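Support Ticket 457
Product: Wikance Teleoperation Station
Site: Kowalczyk Training Laboratory, Drelwood
Category: Demonstration recording / gripper control
Status: Closed
Opened: July 6, 2021

Summary of request

The site reports that the gripper does not follow the operator's hand control evenly when a small object is picked up and placed on a lid. The task is taught entirely by remote control. Wrist camera views from the recording session are attached.

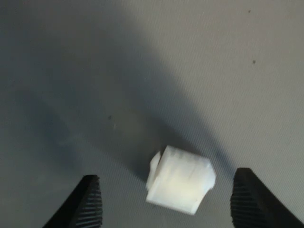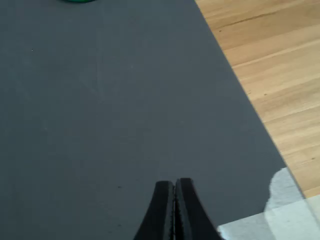
Gripper closed with nothing held (second view); white cube held over the green lid (third view). 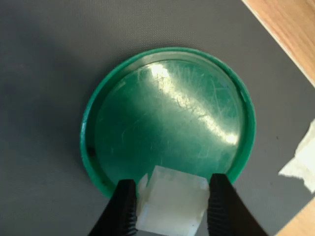

Reported behavior

The operator closes the hand control at a steady rate. The fingers follow for the first part of the travel, pause, and then close the remaining distance in one quick movement. The operator has learned to wait for the pause and then squeeze harder. The site is concerned that this habit is being recorded as part of the task and will be repeated by the trained robot.

The fault was noted in 17 of 60 demonstrations. It was not noted in any demonstration recorded before the station was moved to its present bench. Arm motion is reported as normal throughout.

Initial response from Sistton Support

The site was asked to confirm the following before any parts were ordered:

1. The hand control has been calibrated since the station was moved.
2. The gripper cable is fully seated at both ends.
3. Commanded finger position and measured finger position are both being saved in the recording.
4. No other program is sending commands to the gripper during a demonstration.

Site reply

Items 2 and 4 confirmed. Item 3 confirmed; both values are saved. Item 1 could not be confirmed. The calibration file carries a date in October of the previous year and appears to have been copied from the old bench computer.

Findings

Support reviewed the saved values for three of the affected demonstrations. The measured position follows the commanded position closely, including during the pause. The gripper is therefore doing what it is told. The pause is already present in the command, which places the fault between the hand control and the station software.

The October calibration file was made for a different hand control. Its upper limit is 2,000 counts, and the control now in use travels well past that value. The software holds the command at the limit until its timeout expires, then jumps to the current reading. A slow squeeze makes the pause longer — a fast one may hide it altogether.

Corrective action

The site was instructed to delete the copied file, restart the station, and run the full hand control calibration with the gripper clear of all objects. The operator should open and close the control completely three times when prompted. The new file must be saved under the serial number of the control in use.

Handling of recorded demonstrations

The 17 affected demonstrations should be removed from the training set and recorded again. Trimming the pause is not advised, as the arm continues to move during that period and the two records would no longer agree. The remaining demonstrations may be kept after their command values have been checked against the old limit.

Site confirmation

Calibration completed. The operator repeated the pick and place at slow, normal, and fast rates, and no pause was observed in the command record. Replacement demonstrations have been scheduled.

Ticket closed with the agreement of the site. Please quote the ticket number above if the behavior returns.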